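Wirine: simulated wrist-view episodes for learning when to back off

Data card and README, second release 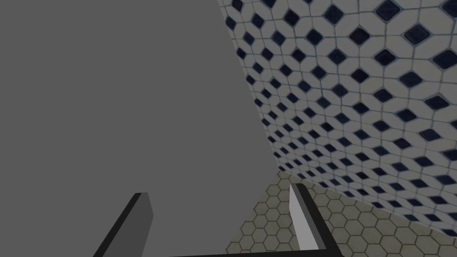 Wirine grew out of a small and rather stubborn problem we kept running into at Deltstead. Our policies did nicely as long as the thing they were reaching for stayed in view, and then they'd drift a little too close to a cabinet side or a wall, the wrist view would fill up with one plain surface, and the arm would simply carry on as if it still knew where it was. We wanted a set of episodes in which that happens often, with good examples of what to do next, and since we couldn't find one that suited us we sat down and made it. We hope it's useful to you too!

What you get

The release holds 2,637 episodes, all rendered in simulation. Each one has a wrist view that includes the gripper fingers, the joint positions, the commanded motion, the gripper opening, and a per-step label we call "view state." The label is either open or blocked. We tried a finer scale early on (quite a lot of shades of "sort of blocked," if you can imagine) and our own labels disagreed so much that we went back to two values and have been happier ever since.

The rooms come from Mogensen, our in-house scene builder, which mixes wall and floor finishes freely. You'll meet patterned tile next to very plain panels, and that contrast is deliberate. A busy tiled wall gives a policy plenty to hold on to when it judges its own motion, while a smooth gray surface gives it next to nothing, and we were curious how much each one mattered.

How the episodes were made

A scripted planner drives the arm toward a goal, and at a random point we shift the approach so that a large surface comes between the wrist and the goal. From there a second planner, which has full knowledge of the room, backs the arm out and tries again. Episodes are stored at 30 steps per second. Any episode where the planner couldn't recover was thrown out, so please don't use this set to estimate how often recovery fails.

What we found

We trained the same network, Jivness, with and without the view state label as an extra thing to predict. The version with the label backed away sooner and wandered less, mostly in rooms with plain surfaces. In heavily tiled rooms the two were hard to tell apart. We also tried feeding in a short history of past views, and that helped both versions, though it made training slow enough that we left it off by default.

Known problems

Lighting is simple, and some surfaces show no shadow at all where a real one would. Tile textures repeat, so a network can memorize them if you train for a long time. There is no contact sound or force signal. The view state label comes from scene geometry, and it can flip back and forth for a few steps when the goal sits right at the border of a panel; we smooth over this in the loader, but the raw values are kept in case you'd like to do it your own way.

Using it

Split by room, please, and never by episode, or the same tile pattern will turn up on both sides and your numbers will look lovely for the wrong reason. The split files we used are in the folder named splits. The loader reads one episode at a time and doesn't need a graphics card. If you change the view size, change it in the config as well, as the loader checks one against the other and stops if they differ.

Corrections are very welcome through the issue tracker. We usually go through it on Saturday.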